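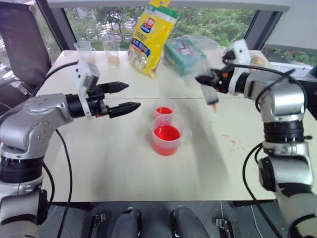

Graciela Lucero thinks the red is too strong, and that if we go on at this strength we shall be reading the top of the colour and never the liquid. She said to halve it and see whether the line is any harder to find. Noted. Halved for the second run, results further down.

19th August, bench by the window

Measuring and transfer, coloured water, continued from the Palma page. Purpose as before: find out how well small volumes can be read and moved with ordinary plastic measuring cups and a dropper, and which step loses the most. The Donside people want one sheet of instructions they can pin up, so anything that needs a clever hand is no use to them.

Stock

Red food colouring in tap water. Made up 200 ml in the jug, stirred, left to stand while I looked for the labels. Labels not found. Wrote on masking tape instead. The colouring is the liquid kind, added by drops, and I did not count the drops, which Damián has already complained about. Next batch to be weighed. The old blue stock went down the sink as there was something growing in it.

Cups

The spouted cup is the better of the two to pour from. The marks are faint and moulded in the same plastic as the wall, so they show against red and disappear against clear water. This was the reason for colouring it in the first place, but it is worth writing down again as I had forgotten by the afternoon and tried to read a rinse.

Read at eye level, crouching. Reading from above gives a higher figure each time. The surface climbs a little at the wall and the eye picks the top of the climb. Rule for the sheet: bend down, read the flat part in the middle, ignore the edge.

The seam across the table matters more than I expected. A cup set down over it rocks, and the level then differs from one side of the cup to the other. Keep cups well clear of it. I have asked whether the two panels can be drawn up tighter. Answer so far is that the bolts are as tight as they go.

First run, strong red

Dropper: the one with the orange tip. Draw from the front cup, deliver to the one behind, read both.

Drew up 2 ml at a time by the check cylinder. Good on the first few, then an air bubble came in because I had let the tip rise out of the liquid on releasing the bulb. Emptied and began again. The tip needs to be well under before the bulb is let go, and to stay under until it has finished filling. It fills slower than one thinks.

Drips. These are the main loss, well ahead of the reading. The dropper lets go of a bead on the way across if it is tilted, and another if it is moved quickly. I put a sheet of white paper under the second half of the run and weighed it before and after on the small balance. The loss to the paper came out bigger than any disagreement between my readings and Damián's. So the time we spent arguing over the lines last week would have been better spent on the carrying.

What helped:
Touching the tip to the inside wall of the cup before lifting away.
Keeping the cups next to each other, nearly touching, with the dropper upright the whole way.
Not filling to the top of the bulb.

What did not help:
Wiping the tip on tissue. The tissue draws liquid out of the end, so the drips stop and the volume is short instead.
Going faster.

Second run, half strength

As Graciela asked. Poured off half and made it back up with tap water. The line was no harder to find in the spouted cup and slightly easier in the other, where a shallow layer at full strength looks much deeper than it is. She is right about that and I have changed the recipe on the inside cover.

At half strength the spots on a white surface are paler and easy to miss. For a run where we want to see the drips, use the strong one. For a run where we want to read the level, use the weak one. Both bottles now taped and marked.

22 transfers in the second run. Two thrown out, one for a bubble and one where I lost my place and could not say whether I had delivered or not. Damián Painemal suggests a tick on paper after each delivery, made before the dropper goes back to the first cup. Did this for the remainder and had no more doubts.

Waiting time

Tried leaving the cup 30 seconds after each delivery before reading. Made no difference that I could find in the weak stock. Liquid does hang on the wall above the level for a while and runs down, but not enough of it to shift the reading by a mark. Left it out of the instructions. If somebody uses syrup or oil this will want doing again.

Light

Window behind the cups is good in the morning and poor later on. When the sun gets past the trees there is glare through the plastic and a shadow of the cup lies on the table in front, tinted, and it is easy to take the edge of the shadow for the bottom of the cup. A piece of grey card stood behind the cup cured the glare. Card is now in the drawer with the tape. Please put it back there.

Cleaning

Strong red stains this tabletop if left to dry. Came up with warm water and a drop of washing-up liquid when caught early. What had been left over lunch needed bicarbonate paste and still shows if you know where to look. The Zaleo wipes only spread it. Wipe as you go.

The dropper has to be taken apart to be rinsed properly. Squeezing clean water through it leaves pink in the neck of the bulb, and this came out into the next clear rinse. Three squeezes, pull the bulb off, rinse separately, stand tip down in the rack overnight.

Snacks and boxes at the far edge of the table are to be moved before anyone measures. It is food colouring this month but the same bench is booked for the Darkuvico samples afterwards, and I would like the habit to be in place by then. The tall cup with the tan residue in the bottom has been there long enough that I no longer know what was in it. If it is an experiment, label it. Otherwise it goes in the bin tomorrow.

Draft wording for the Donside sheet

Stand both cups side by side on a level part of the table. Bend down until your eye is level with the liquid. Read the flat middle of the surface. Squeeze the bulb before the tip goes in. Let go slowly with the tip under the liquid. Hold the dropper upright while you move it. Touch the tip to the inside of the second cup and squeeze. Make a tick.

Damián wants a drawing next to the second line showing the eye and the level. Agreed, he will do it. Graciela wants "squeeze gently" in place of "squeeze". I am not sure gently means the same thing to everyone, but have put it in pencil.

To do
Weigh the colouring for the next batch.
Repeat the strong run with the second dropper, same cups.
Find out if the faint marks will take a wax pencil and whether it washes off.
Ask Palma for the loan of the bigger cylinder.
Order masking tape, down to the last few turns.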